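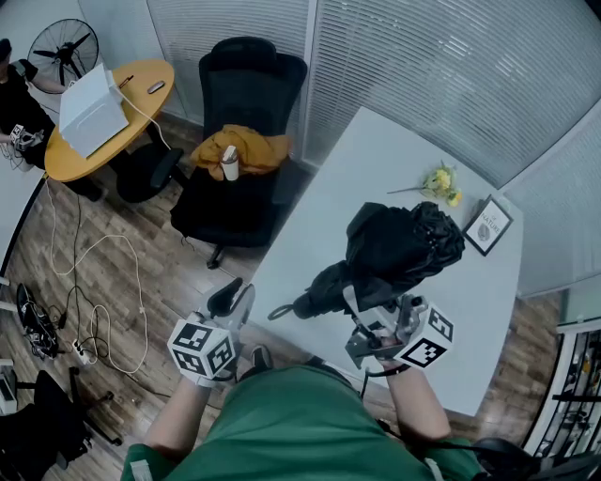
28 June 2023. Umbrella folding and rolling, continuing the sheet started in April. Today's question was whether the canopy can be dressed into pleats flat on a desk, or whether it has to hang from the ferrule end as the Drernach care card says. The black one with the hooked handle was done on the white desk against the blinds, canopy lying in a crumple with the handle toward the near edge and the strap loop lying close to the handle. Flowers and the small NATURE print stayed at the far side, clear of the work.

Procedure as written on the sheet:
Close the ribs fully and check the runner has latched.
Lay flat, handle toward you.
Pull each panel out from between the ribs before any rolling.
Lay all pleats the same way round the shaft.
Roll from the ferrule down, fasten the strap last.

Target is 80 seconds from latch to fastened strap. Best hanging run in April was 47. No time entered for flat yet, as I want the panel step settled first.

Notes on the fabric. The Stustik canopy is a slippery weave and the pleats relax as soon as hand pressure comes off. The Pavlović is stiffer and holds a crease, but the seams stack up near the runner and the strap will only just reach. On a flat surface the underside panels are trapped by the weight of the shaft. Lifting the handle 6 cm on a block should free them. Try a rolled towel first, same height, less likely to mark the desk.

Strap: it needs to be on the outside before the first pleat goes down. If it gets caught under a panel the whole roll has to come apart. Add this to the sheet as step 2 and renumber the rest.

Colour is a nuisance. Black panels on a black lining give very little to sort by and the seam lines are hard to follow. Closing the blinds a bit more might cut the glare off the desk top. A grey canopy with light piping would be easier to learn on; Ultano list one in their catalogue, price to be checked.

To do: cut the block, rewrite the sheet, repeat flat and hanging on both canopies with the same strap position.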